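Broltine Sound Archive, Drundport
Progress report to the Skelen Fund, second period
Prepared by Rajkumari Srivastava, project lead

Summary

Transfer of the Štefanec tapes is on schedule. The collection holds 258 reels of electronic and tape music, of which 9 remain to be transferred. Cataloging is behind the plan and will continue into the next period.

Transfers

All reels were inspected before playback. Most are quarter-inch acetate or polyester stock in fair condition. Two had lost much of their oxide at the head of the tape and were copied at half speed, then corrected in software. The remaining reels show sticky binder and have been set aside for baking. We hired an oven with a finer temperature control than our own, which drifted too far during tests on blank stock.

Files are kept at 96 kHz, 24 bit, with no noise reduction. A listening copy is made from each file with levels matched and long silences trimmed. Azimuth was set by ear and by phase meter for every reel, as the original machine was not aligned the same way from one session to the next.
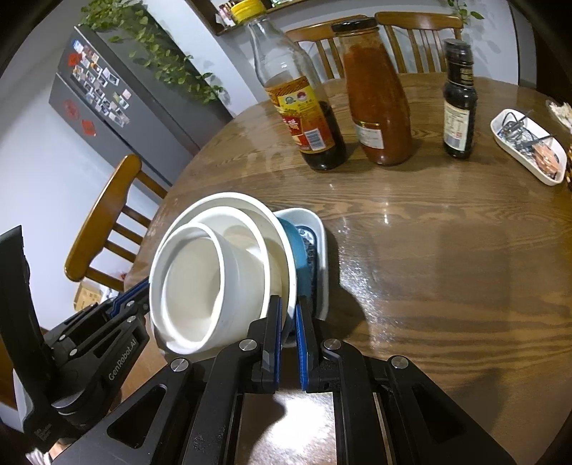 Speed remains the main technical question. Several reels carry a reference tone at the start, but the tone does not agree with the pitch of the studio organ heard later on the same tape. We have kept the nominal speed in the master files and recorded the difference in the notes field. A listener who wants the corrected pitch can apply the figure given there.

Cataloging

Box labels are often wrong. Reels were reused, and the later contents were seldom written down. Titles are now taken from spoken slates where these exist, and from the composer's notebooks where they do not. Pieces with no title in either source are listed by reel and start time. The notebook index was delayed by the handwriting in the earlier volumes, and entries are being checked by a second reader.

Rights

The estate has agreed to on-site listening for the full collection. Online use is agreed for the solo works only. Letters to the performers on the ensemble recordings went out in March, and replies are still coming in.

Budget

Spending is within the approved total. Oven hire was not in the original budget and cost $500, taken from the line for replacement reels and boxes. No further funds are requested.

Next period

Bake and transfer the remaining reels. Finish the notebook index. Load the listening copies onto the reading room system and test playback with headphones at both desks.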